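Gokmont outlet village opens with fewer shops than promised

October 3, 2019

The new outlet village at Gokmont opened its doors to shoppers this week, and anyone who planned a vacation day around the 100 stores in the brochure may want to look again at the map handed out at the gate. It lists 50.

The developer, Uzor, says the rest will follow by March. That may be so. The same company said last spring that the whole site would be trading before the summer crowds arrived, and the summer crowds went to the beach instead. A long row of units on the north side is still covered in vinyl sheeting printed with smiling people carrying bags.

What is open leans heavily on luggage, sunglasses and sneakers. Discounts are advertised at "up to" a certain figure on almost every window, and the "up to" is doing plenty of work. A carry-on suitcase marked down to $109 at one store was on sale at the same price in downtown Mestunard the day before, with no talk of a discount at all. Leather belts and kitchen knives looked like better value, though several of the belts carried an outlet-only label, so there is no regular price to compare them with.

Visitors hoping for something local will find a single aisle of it. The Wemeck market, a 20-minute walk from the harbor, has been selling woven bags, hot sauce and carved spoons for decades, and its stallholders were told they would get a hall of their own at Gokmont. The hall is on the plans. For now there are a few carts near the food court, and two of the ones we looked at were selling key rings.

Getting there is another matter. Uzor has talked up a free shuttle from the cruise dock, but the timetable posted at the stop shows one bus every two hours, with the last one back leaving before the stores close. Miss it and you pay for a cab. Parking is free for the first three hours – a generous offer until you have stood in the line for the tax refund desk, where one clerk was on duty at lunchtime.

The company says 3,403 people came through on opening day. It did not say how many of them bought anything, or whether staff and contractors were included, and it has not replied to our questions on either point. The parking lot has plenty of spaces, and they were not hard to find.

Bargain hunters with a free afternoon can do worse. Those with only a few hours in port should probably stay in Mestunard, where the stores are closer together and the prices, on the evidence so far, are much the same. 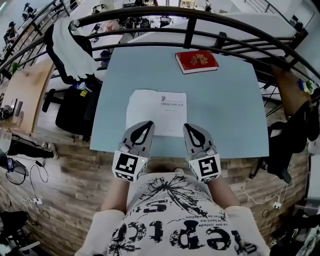
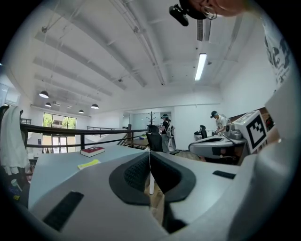

Uzor told us by email that comparing prices in the first week was unfair, that several brands had not yet received their full outlet stock, and that more shuttle runs would be added "as demand requires." It gave no date for the extra buses.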